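Please Stop Telling Me to Find My Why

I've been lifting for long enough to remember when a gym profile gave you a guy's bench press and what he ate for breakfast.
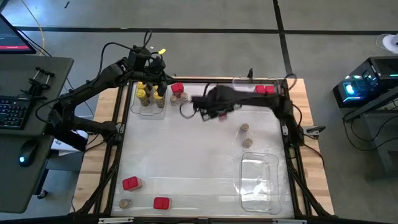

Now every one of them reads like a graduation speech. So-and-so is on a journey. So-and-so wants to be the best version of himself, and to inspire others to do the same, and somewhere near the bottom (if you're lucky) there's half a sentence about squats.

I don't think these people are lying, by the way. Most of them are probably lovely. I just miss the squats!

My gym is called Trirnico and it's above a tire shop. The sign has been missing a letter for as long as I've gone there. I train with Renato Iturra, who did some fitness modeling years ago and still has the shoulders for it, and when his old agency asked him to update his bio last April he sat on the end of a bench with his phone for most of our session, getting nowhere. They wanted his passion. They wanted what drives him. He typed "I like it" and looked at me to see if that would do.

I told him to send it. He didn't, of course. The version that went up says fitness is his way of honoring the gift of life, and we have been giving him grief about it ever since. Somebody drops a plate, somebody else yells "gift of life!" across the room. He takes it well.

But I keep thinking about "I like it," because I believe that's the real reason most of us are still going after the first year. The big reasons got me in the door, sure. I wanted to look good at my cousin's wedding, and then I had a scare with my blood pressure, which was 136 over something I've forgotten, and for a while that kept me going too. Then the wedding was over and the number came down and I was still driving over there at six in the morning with my shoes untied. There wasn't any mission left. I liked the drive, I liked the noise of the place, and I liked being a little bit stronger than I'd been at Christmas.

What bugs me about the mission talk is what it does to beginners. My sister-in-law downloaded an app called Fomano, and before it would show her a single exercise it asked her to write a personal statement. She's a dental hygienist with two kids, she wanted her back to quit hurting, and she felt silly putting that in the box. So she closed it. She told me later she figured she wasn't serious enough for it yet. Serious enough for what? It was some band pulls and a walk!

And the models have it worse than she does, when you think about it. They have to eat 2,000 calories one month and 3,000 the next, stand around oiled up in a cold studio, and then on top of all that have a philosophy. Let the man have abs. If he also happens to have thoughts on the human spirit, great, I'd read those, but I'd want them to be his. I've seen the same paragraph under three different faces.

Give me the dull stuff, please. Tell me what you do when your knee is cranky. Tell me what you eat on the road, and whether you ever skip legs, and for how long, and did you feel bad about it. I once read an interview with an older guy who spent half of it complaining about his gym's new water fountain, and I'd have followed him anywhere.

Renato's up for another update this spring, he says. I've offered to write it for him. So far I've got his height, his deadlift and the fact that he keeps a banana in each shoe on the way to the gym, and he's only objecting to the bananas.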